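Teaching Tidiness by Hand: Collecting Demonstrations in Lived-In Rooms
Project report, Stultdale robotics practicum
Hyun-seo Hyun and Pongsak Chantharasri
27/12/2018

1. What we set out to do

Our proposal promised a system that could clear a messy table. Our adviser crossed out "system" and wrote "data" above it, and the rest of the term went the way of that correction. This report covers how we gathered examples of people picking things up and putting them away, and what we had to throw out. Training gets one short section near the end, which is about what it earned.

2. Why a hand-held gripper

The lab arm is bolted to a bench, and the bench is booked until February. A gripper you carry has no such problem. You squeeze, the fingers close, and the camera on the gripper records what the fingers were up to. Whatever the person does with it is, in theory, something an arm could later copy. In practice people do a lot of things an arm should not copy, such as setting the gripper down to scratch an ear without stopping the recording.

We named our recording program Poruna, after rejecting several names that were worse. It starts a clip, stops a clip, and asks the user to type what they did. Early versions let you skip the typing. We now have a folder of clips labeled "asdf."

3. Rooms

We wanted tables that belonged to somebody. The lab table holds the same four blocks it has held for years, and a model trained on it becomes an expert on those blocks. So we took the gripper to bedrooms, kitchens and one laundry room, and recorded in 6 places altogether. The rule was that the person living there could move anything breakable or embarrassing, and we left the rest alone. People's ideas of embarrassing varied a great deal.

4. The tasks

Each session used a short list: put a small object into an open container, take it out again, move the container, close it if it closes. Pongsak wrote the list. Hyun-seo added "nudge the container back where it was," which sounded trivial and caused most of our arguments, because the two of us never agreed on where it was.

Soft things were harder than we expected. A pouch sags and keys slide apart. Boxes behave well until you grab one by a wall and the wall bends.

5. What we kept

We recorded 2,363 clips and discarded 559. The usual faults were a hand blocking the camera, a label that matched nothing in the clip, or a gripper pointed at the ceiling during a conversation about lunch. We reviewed them in batches of 300, a number chosen because it was how many Pongsak could watch before he started labeling his own dinner.

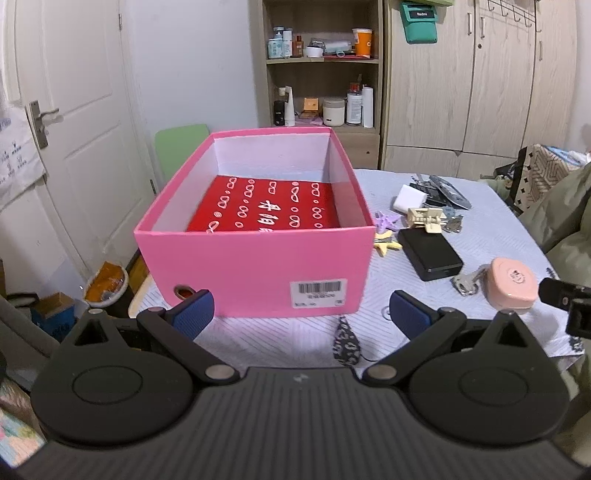 Figure 1. Gripper view of a tabletop session, with the finger pads near the lower front of an open pink shoebox.

The clips from cluttered tables took longest to review. With a hard drive, keys and hair-clip-sized odds and ends all near the box, "put the small thing in the box" describes a great many possible evenings. We rewrote the labels for that whole group to name the object each time.

6. Training, briefly

We trained one policy, called Bevico, on the kept clips. It reaches toward containers with real conviction. Its releases are early, and we suspect our own habits, as both of us let go of things before looking. Hyun-seo would like it noted that Pongsak does this more.

7. Left to do

Record with people other than ourselves. Fix the clock in Poruna. Relabel "asdf."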